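Small Things You Can Do for Animals at Home

Got 2 minutes while the kettle boils? Put a shallow dish of water outside for the birds and hedgehogs! Pop a few pebbles in it so bees can land and climb out again, and rinse it every morning.

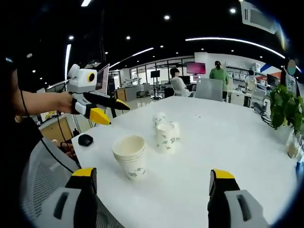
Next, the shed. Check under anything you're about to move or burn, hang netting up high when it isn't in use, and snip through those plastic rings before they go in the bin (it takes a second, and I've got quite fond of doing it).

Brushing the dog? Keep every bit of fluff out of the garden if you use flea treatment – it's bad news for nestlings.
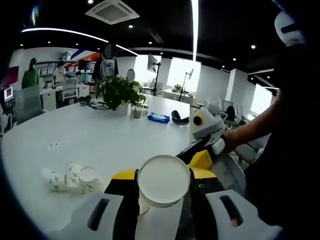

Old towels are gold dust too! Wash them, fold them and ring your nearest rescue to ask if they're short. Ours in Drandow was down to its last few in January and took the lot, even the orange ones.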